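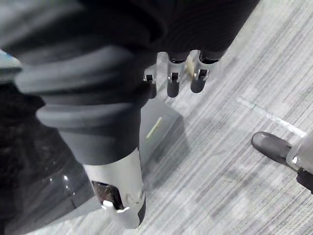
## Ticket 24: wrist view blocked by arm sleeve

**Opened by:** Aurelio Bautista, Sesstead robotics club
**Assigned to:** Wálter Bermúdez
**Status:** open, waiting on retest

**Problem**

With the arm in the Clidance start pose, the ribbed sleeve runs across the upper left of the wrist view. The three fingers show at the top center, over the carpet, but the one on the left is partly behind the sleeve. The tracking script needs all three tips and drops out on that one. We have the qualifier in November and the pick task depends on this.

**To reproduce**

1. Power up and load the Clidance profile.
2. Send the arm to the start pose and hold it there.
3. Start the tracker with the default threshold (50).
4. Watch the log for "tip lost".

**Log**

*Monday, 3:40 pm, Aurelio.* Ran it 10 times. Left tip lost every time. The other 2 tips stayed locked.

*4:05 pm, Aurelio.* Dropped the threshold to 24. Tracker now picks up the shine on the metal finger joints and calls it a tip. Put it back to 50.

*4:30 pm, Wálter.* Don't change the threshold again, it's shared with the Urnuvham drill. Did you rerun the arm zero after the sleeve was swapped?

*4:35 pm, Aurelio.* No.

*4:50 pm, Wálter.* Do that first. If the sleeve still covers the finger, rotate the forearm 10 degrees in the pose file and save it under a new name.

**Next**

- [ ] Rerun arm zero (Aurelio)
- [ ] Retest, 10 runs, attach the log
- [ ] Check that the pale line on the carpet isn't being read as an edge (Wálter)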